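Small shoes, sharp knife: an afternoon with Nafula Mushi

I'd been told to wear old trousers, so naturally I turned up in my good ones. Nafula Mushi looked me up and down at the door, handed me an apron with red paint all over the pocket and put the kettle on. It was a Wednesday, just after two, and she'd already done a morning's work.

Nafula makes tiny footwear. Sandals, mostly, with the odd clog or slipper, printed in white plastic and painted by hand, and she sells them under the name Jaltness to people who build miniature shops and dolls' houses. I found her through my neighbour's cobbler's shop (one inch deep, in a wine box, completely wonderful) and I've been pestering her for a chat ever since.
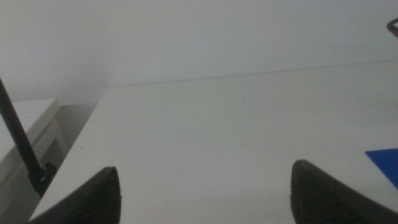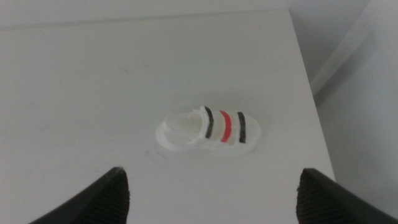
The white table, and a striped sandal.

"I like a bare table," she says, when I ask how anybody who works with paint keeps a room so pale. "I had a lovely old desk before, dark wood, full of drawers, and I lost everything on it. Things this size vanish. You put one down next to a mug and it's gone for a week."

So the desk went to her sister and the white table came in. She wipes it down before she starts and again when she stops, and anything she isn't using goes away. I asked whether white shoes on a white table wasn't asking for trouble. She laughed at me quite a lot.

"You'd think so! But it's the paint I'm looking at. On a dark table the white glares and I can't judge the edges of a stripe at all. On this one my eye goes straight to the colour."

Stripes are her thing. She does plain ones and she has done spots (never again, she says), but the black-red-black pattern is the one people write in for. It came from a pair of sandals her aunt wore every summer when Nafula was little, or at least from how she remembers them. Her aunt says they were brown.

"I've been corrected many times. Brown, with a buckle. But I was four and I know what I saw."

I'd assumed there would be masking tape involved. There isn't. She paints each stripe freehand, black first, then the other black, then the red in the middle, leaving a bit of white between them so they don't run into each other. She did try tape in the early days and hated the result.

"It looked like a machine had done it. Very crisp, very dead. And when you peel the tape off it brings half the paint with it anyway. I want you to be able to tell somebody sat there with a brush."

What about the rough bits? Anyone who has handled a printed model knows the whiskery edges you get, especially wherever something has to curve over an empty space. A sandal strap is pretty much the worst shape you could choose. Nafula pulled a face when I brought it up and fetched her knife, a thin little thing with a cork stuck on the end.

"The strap is a pain. The plastic has nothing underneath it, so it sags and leaves threads. I trim some of them. If I trim them all I go through the strap, and then I've got a slipper with a hole in it."

She let me have a go. I went through the strap. She put it in a jam jar with the others and said nothing, which I thought was big of her.

The printing is done two streets away by Fedir Hutsuliak, who runs a small workshop called Fenlow and makes all sorts, from cupboard knobs to spare parts for prams. Nafula draws the shoes, Fedir prints them overnight and she walks round in the morning with a shoebox to collect them. (A real shoebox. Size 57, according to the label, and we spent far too long wondering what system that could be.) They argue about the heel. He would like it thicker so it prints more cleanly, and she wants it to look like something you could walk in.

"He's right about the plastic and I'm right about the heel," she says. "We've left it there."

I rang Fedir afterwards to get his side. "She sends me a new drawing every week and says it's the last one," he told me. "We are on number 17."

She reckons she has finished about 300 pairs so far, and a fair few singles. I was surprised by the singles but apparently they sell very well. People want one lying by a back door, or under a bed, or on a beach. One customer, Lamduan Thongsuk, bought a single sandal for a model river and wrote back a month later to ask for the other one, for further downstream.

Does she ever want to make something bigger? Nafula took a while over that, and topped up my tea while she thought.

"My friend Ye-ji keeps saying I should do lamps. Everyone wants me to do lamps! I don't know how to do lamps. I'd like to do a proper boot next, with laces you can tie. I've been trying sewing thread and it's too hairy. Fishing line won't stay knotted. So if any of your readers know what to use for laces, tell them to write to me."

Consider yourselves told. She's also after a good flat red, as her usual one has changed and the new version goes on pinkish over white. Two coats sort it out, three if the weather's damp, but that's a lot of waiting with a brush in your hand.

By four I had painted one stripe. It was black, it was meant to be straight, and Nafula kindly said it had character. She's letting me keep the shoe. It's on my kitchen windowsill next to the basil, and I've moved it twice already so it doesn't get watered.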